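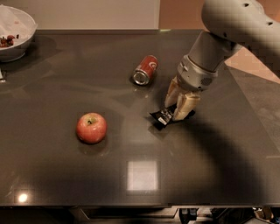
Cleaning a dark glossy table without streaks

Hello to everybody. I bought a dark gray table with a very shiny top and after eight months I am losing my patience with it. It stands in our break room, where people eat at any time of the day, and every thing they put down leaves some trace. You see how the top is like a mirror: even one red apple has its reflection under it, and the soda can lying on its side has one too, only more faint. When the table is clean I like this very much. But after I wipe it, I get long gray streaks, and when the light comes from the window they are worse than the dirt was before. I use a sponge from the kitchen, warm water and dish soap. Then I dry with paper towel. On my old table, which was light and not shiny, this was perfectly enough.

I have also two more problems. The first is sticky rings from soda. If they stay over the night, I must rub strongly and I am afraid to scratch. The second is the grease from snack bags, because people open them flat on the table and share. I do not know the exact material of the top. The seller in Dridton wrote only "high gloss surface, easy care" and did not give any paper about cleaning.

I paid 500 for it, so I do not want to make experiments. What cloth should I use, and is it permitted to use the spray for windows?

Posted by tablekeeper_Mavevura, 24 December 2021
Viewed 2,043 times

Vusumuzi Sithole
Member, 40 posts

I have cleaned such tables in a small hotel for many years, so I will try to explain how we did it.

Your soap is probably not wrong, but it is too much of it. For a bowl of lukewarm water put 2 drops of dish soap, no more. If you see foam on the table after wiping, there is too much soap, and this foam dries and becomes your gray streaks.

The sponge I would throw away, or keep it for pots. Many kitchen sponges have a rough side, and people turn it by mistake. Also paper towel is not so soft as it feels in the hand. On a light table you will never notice, but on dark gloss you get very fine circles which show up under a lamp. Buy microfiber cloths with short hair, the kind for eyeglasses or for car paint. You need one damp and one dry. Wash them without fabric softener, otherwise they leave a film.

The order which we used:

First take away crumbs with a dry soft cloth, without pressing. Salt from snacks is hard and it scratches if you wipe it around with water.
Then wipe with the damp cloth, well squeezed, in straight lines from one short side to the other.
Wipe one more time with clean water only. Most people skip this.
Dry immediately with the second cloth, the same direction.

For the soda rings, do not rub. Put a wet cloth folded on the ring and wait five minutes. The sugar gets soft and comes off with one light wipe. If you wait until the next day it needs longer, maybe ten minutes, and you can repeat.

For grease, the same water with soap is enough, but change the water when it gets cloudy.

About the window spray I would say no, until you know the material. If the top is glass, it is fine. If it is lacquer or acrylic, alcohol or ammonia can make it dull or give small cracks, and this you can not repair at home. Knock on it with your fingernail and touch it in the morning. Glass feels cold and makes a higher sound. It is not a sure test, but it helps a little. Better to write to the seller again and ask directly for the material.

chauke_home

I use only vinegar for everything and it is ok. Just buy a tablecloth if it makes you nervous.

Prurnum

I agree with Vusumuzi about the two cloths. With the vinegar I would be careful. I used it undiluted on a black lacquered shelf last April and one corner is now less shiny than the rest. Maybe it was my fault and I left it too long, but I don't do it any more.

One thing I want to add. Clean when the sun is not directly on the table. Warm surface dries too fast and you can not follow with the dry cloth. And for the break room, put a tray in the middle for cans and bags. A tray with felt under it, please, because a bare metal one will scratch worse than any sponge. Ours is cork on the bottom and it also works well, only you must lift it when you clean, or the crumbs collect under the edge.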